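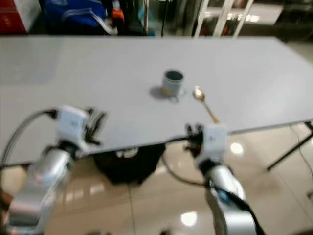 Home Local Business Council Sport Classifieds
Search this site Enter keyword Go

Fenwood trials robot arms for cafe table work, staff want to see the roster

Catering firm Fenwood has been running a two-armed robot at its Bronberg training room since May, and says it could be laying out cups and spoons at staff cafeterias before the year is out. The people who do that job now have heard this sort of thing before.

The company holds the cafeteria contract at the Durrani office park, where it serves 2,000 meals on a busy day. It employs 122 people across the site, most of them part time. Management told them at a meeting last month that the arms would take over "repetitive table tasks" and that there would be no forced redundancies.

What it did not say was how many hours go into those tasks now, or whether they will be on the roster once the machine is.

"They said it frees us up," said Duangjai Wiriya, who has worked the morning shift at Durrani for 6 years. "I asked what for. I was told that was still being looked at."

The work being practised is modest. One cup, one saucer, one spoon, on a clear stretch of white table. Each arm ends in a black gripper. Fenwood says the pair has completed 1,291 practice runs, but it would not say how many of those finished without a person stepping in, or how long a run takes. An experienced attendant will set a place in the time it takes to say good morning.

Operations manager Thanakorn Meesuk said speed was the wrong thing to measure at this stage.

"Picking up a thin spoon off a flat surface is hard for a machine," he said. "We're learning where it helps and where it gets in the way. The team will have a say in that."

Asked what form that say would take, Mr Meesuk said supervisors had been invited to visit Bronberg. Attendants had not, though he said he was open to the idea.

There are other gaps in the plan. A Durrani table at lunch has trays, phones, elbows and spilt milk on it, and the practice table has none of those. Someone will have to stand by when the arms are running, clear whatever they drop and wipe down the grippers. Fenwood expects existing staff to be trained for this. It has not decided whether the training will be paid at the normal rate or whether the job will carry a higher classification.

Ms Wiriya said she was not against the machine. She has a sore wrist from years of stacking saucers and would happily hand that part over.

"But if I'm watching it all morning and fixing what it gets wrong, I'm doing my job and its job," she said. "Put that on the payslip and we can talk."

A second trial is planned for the smaller Saltow kitchen, outside serving hours. Fenwood has not set a start date and declined to say what the equipment cost.

Comments (4)

teabreak: My place got a robot floor scrubber. We now have a bloke who follows the floor scrubber.

Marg: Good on Duangjai for asking. The sore wrist is real, I did saucers for years and mine still clicks.

northside_dad: Everyone moaned about dishwashers too. Give it a go before you bag it.

teabreak: @northside_dad happy to, once they say how many of the 1,291 worked.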